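Retell: Wörterliste rund um Küche, Tisch und Besteck

Liesmich, Stand Mai

Hallo und schön, dass du reinschaust! Retell ist meine Sammlung von Wörtern, die Leute zu Hause für ganz gewöhnliche Küchendinge benutzen, also nicht das, was im Katalog steht, sondern was man quer durch die Wohnung ruft. Angefangen hat das mit einem Streit darüber, ob das Endstück vom Brot Knust oder Kanten heißt (bei uns Knust, Punkt), und dann ist mir die Sache ein bisschen entglitten.

Was drin ist

In der Datei liste.csv stehen 873 Einträge, ein Eintrag pro Zeile, Trennzeichen ist das Semikolon. Die Spalten heißen wort, gemeint, gegend, wer_sagts und notiz. Bei wer_sagts steht nie ein Name, nur so etwas wie »Oma mütterlicherseits« oder »Mitbewohner«. Die Spalte notiz ist mein Liebling, da landet alles, was sonst nirgends passt: Betonung, Plural, wer darüber lacht.

Am dicksten ist der Teil über Besteck. Ich hätte nie gedacht, wie viele Wörter es für einen kleinen Löffel gibt! Kaffeelöffel, Teelöffel, Löffelchen, Löffeli, und dann die ganzen Familienwörter, die kein Mensch außerhalb von drei Zimmern versteht. Auch der Behälter dafür hat es in sich: Besteckkasten, Besteckkorb, Einsatz, »das Geflochtene«, oder schlicht »die Schublade«, selbst wenn das Ding auf dem Tisch steht.
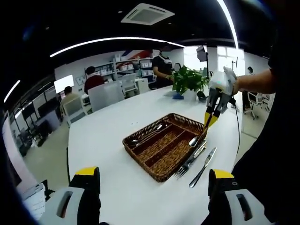
Bei den Gegenden habe ich mich lange schwergetan. Erst wollte ich Bundesländer nehmen, aber das ist für Wörter ziemlicher Quatsch, die halten sich ja nicht an Grenzen. Jetzt steht da, was die Leute selbst geschrieben haben, von »Allgäu« bis »irgendwo bei Kassel«. Wer Karten damit malen will, muss also vorher aufräumen, sorry.

Woher die Wörter kommen

Das meiste kam per Mail oder über das Formular auf Plornley, ein kleinerer Teil aus Gesprächen, bei denen ich mitgeschrieben habe. Vicente Durán hat mir die komplette Spalte gemeint einmal durchgesehen und dabei 12 Einträge gefunden, in denen ich Schöpflöffel und Schaumlöffel vertauscht hatte. Danke dir, Vicente, das wäre peinlich geworden! Von ihm stammt auch die Idee, Doppelungen stehen zu lassen, wenn sie aus verschiedenen Gegenden kommen. »Kelle« taucht deshalb ständig auf, das ist kein Fehler.

Messer sind übrigens ein Kapitel für sich. Manche sagen zu jedem Messer einfach Messer, andere unterscheiden Brotzeitmesser, Schmiermesser, Kneipchen und was weiß ich noch alles. Ich habe nichts davon zusammengelegt. Wenn jemand auf einem eigenen Wort besteht, dann kriegt es eine eigene Zeile. 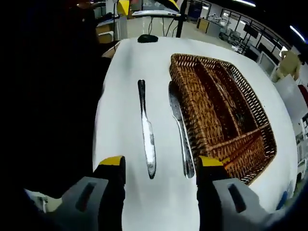

Zwei Tafelmesser auf weißer Fläche.

Was du beachten solltest

Die Schreibweise ist wild. Dialektwörter habe ich so übernommen, wie sie bei mir ankamen, und pro Wort können bis zu 12 Varianten drinstehen. Der Süden ist viel stärker vertreten als der Norden (mein Bekanntenkreis, tja), und aus Österreich fehlt noch fast alles. Für eine Statistik taugt die Liste so nicht, zum Stöbern und für den Unterricht schon.

Version 2 hat gegenüber der ersten eine neue Spalte, nämlich notiz, und die Umlaute sind repariert. Wer noch die alte Datei hat, bitte wegwerfen und neu laden. Kodierung ist UTF-8, Excel muss man das beim Import manchmal ausdrücklich sagen.

Mitmachen

Schick mir dein Wort, was damit gemeint ist und wo man es sagt, das reicht schon. Verwenden darfst du die Liste frei, auch in Kursen, nenn bitte nur Retell als Quelle. Als Nächstes ist das Geschirrtuch dran, und da liegen schon 100 unsortierte Zuschriften in meinem Postfach.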